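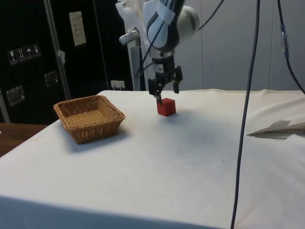 Can it wait until the arm has stopped moving before it makes up its mind? That was the request from a reader called Skalton, who wrote in after my July bit on grasp planners, and I've been chewing on it ever since. Well, the new Andum release does pretty much that, and it landed this week, so let's have a look!

September 5, 2024

For anyone who hasn't run into it, Andum is the planning and perception layer a lot of small labs put on top of whatever arm they've got. You give it a camera feed and a goal (put the cube in the basket, say) and it works out the approach, the grasp and the drop. Up to now it picked its grasp once, early, from a good distance out, and then stuck with it come hell or high water. If the depth estimate was a bit off, you got a fingertip coming down on the top corner of the block. I've watched that happen more times than I'd like.

The new version adds what the Mimura team calls a late check. Just before the fingers close, the planner pauses, takes a fresh look and compares where it thinks the object is with where the camera says it is. If the two don't agree, it backs straight up and plans again. It sounds so obvious, I know - but the old code had the planner and the perception module running on separate clocks, and getting them to talk at the right moment meant rewriting the scheduler.

Mimura ran 2,056 pick-and-place trials on the old build and the same number on the new one, all with small blocks. The old build missed or knocked the block 622 times. They haven't put out the matching figure for the new build yet, which is a bit cheeky, and I've asked for it. They do say the late check kicked in on more than 1,445 of the new runs. That's a lot of second-guessing! I'd love to know how many of those were real errors and how many were the check being jumpy about shadows on a pale cloth.

There is a price, of course. Each check adds a short stop, and on a slower computer you'll notice it. You can turn it off for objects you trust, and there's a new setting for how big a mismatch it will put up with, in millimetres. I'd leave it at the default for the first while and read the logs before you start fiddling.

The other change worth a mention is the log viewer, which now lines up the camera image, the planned path and the gripper opening on one timeline. I had three windows open for that before (and usually the wrong one on top), so I'm pretty happy. It keeps the last 30 runs unless you tell it otherwise.

The update is free if you're already on the Jääskeläinen branch. Everyone else has to redo their camera calibration first, so set aside an afternoon and back up your config files before you start.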